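## 3.2 A caixa furada e o problema do que fica solto lá dentro

Confesso que, quando comecei a estudar como as pessoas arrumam a cozinha, não esperava passar tanto tempo a pensar em caixas de plástico. A minha ideia inicial era escrever sobre armários e gavetas, que é onde a literatura costuma ficar (e com boas razões, há lá muito que dizer). Só que nas conversas com os participantes a caixa aparecia sempre. "Ponho na caixa e logo se vê" foi uma frase que ouvi tantas vezes que acabei por a adotar como nome de código para toda esta parte do trabalho.

Entrevistei 21 agregados, cada um durante mais ou menos 90 minutos, e pedi a todos que me mostrassem onde ia parar a loiça de uso diário que não tinha lugar fixo. Falo de copos de plástico, tampas, taças pequenas, essas coisas que ninguém quer empilhar com os pratos bons. A Svenja Zaugg, que codificou comigo as transcrições, propôs chamar-lhes "objetos de passagem", e a expressão pegou logo! Um objeto de passagem está sempre a caminho de outro sítio, mesmo quando fica cinco dias no mesmo lugar.

O que me interessa nesta secção é o recipiente em si. As caixas de parede translúcida têm uma vantagem que os participantes referem sem hesitar: percebe-se que há qualquer coisa lá dentro antes de lhes mexer. Já o fundo perfurado divide opiniões. Há quem o adore porque deixa passar a água e o ar, e há quem se queixe das migalhas que caem para a prateleira (eu pertenço a este segundo grupo, devo dizer, e tentei que isso não contaminasse a análise). A Figura 5 ajuda a perceber de que tipo de caixa estou a falar.
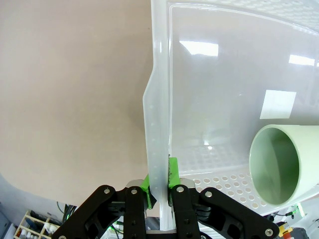
**Figura 5.** Copo verde-menta deitado sobre o fundo perfurado de uma caixa de plástico branco translúcido.

O copo deitado merece um parágrafo só para ele. Um copo de pé, de boca para cima, é lido pelos participantes como pronto a usar; de boca para baixo, como lavado. Deitado, fica numa espécie de limbo, e as respostas tornam-se muito mais vagas: "foi alguém que o pôs aí", "caiu", "é do meu filho". Seis pessoas disseram-me que voltariam a lavar um copo encontrado nessa posição, mesmo sem qualquer sinal de sujidade, e eu fiquei bastante contente com este resultado, que encaixa bem na nossa noção de passagem.

Há também a questão do espaço. Um cilindro de lado rola, e numa caixa grande com pouca coisa dentro rola mais ainda. O Dean Lightfoot, numa leitura generosa do primeiro rascunho, sugeriu que eu separasse as caixas quase cheias das quase vazias, e foi o que fiz na tabela da secção seguinte. Nas cheias, os objetos seguram-se uns aos outros e a posição diz pouco sobre quem arrumou; nas outras, diz-me bem mais, embora eu ainda não saiba ao certo como tratar os casos intermédios, que deixei para já numa categoria à parte.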